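**Bent-sheet tunnel for a ball run - who else is building one?**

**radadier56:** I've been down the marble run rabbit hole since December and I love this setup so much! Arched cream shell, clear tray tucked under the rim, little red balls. The shine on those balls! 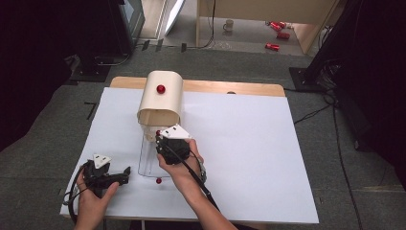
*Photo: Fernanda Abreu*

**Druvwood:** Oh, that's pretty. I'd swap the clear tray for a wooden one though - you lose the edges against a white board.

**radadier56:** No way, the clear tray is the best part! You get to watch the ball all the way along.

**brusance_5:** With you on the tray. My worry is the arch. A ball parked up top near the front rim will go at the first bump. Glue on a tiny lip?

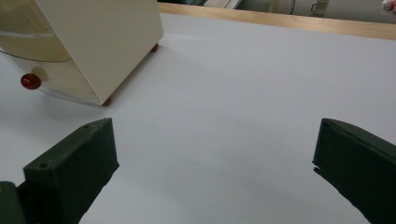
**Druvwood:** My runs live or die by the surface underneath. I spent 5 evenings sanding a ramp and the floor was the problem the whole time (ugh). A smooth matte white top like this one is lovely to look at, but I'd still lay felt at the end so the balls stop somewhere sensible.

**brusance_5:** Felt kills the sound! Half the fun is the clack.

**radadier56:** Team clack. Trying the lip tonight, will post how it goes.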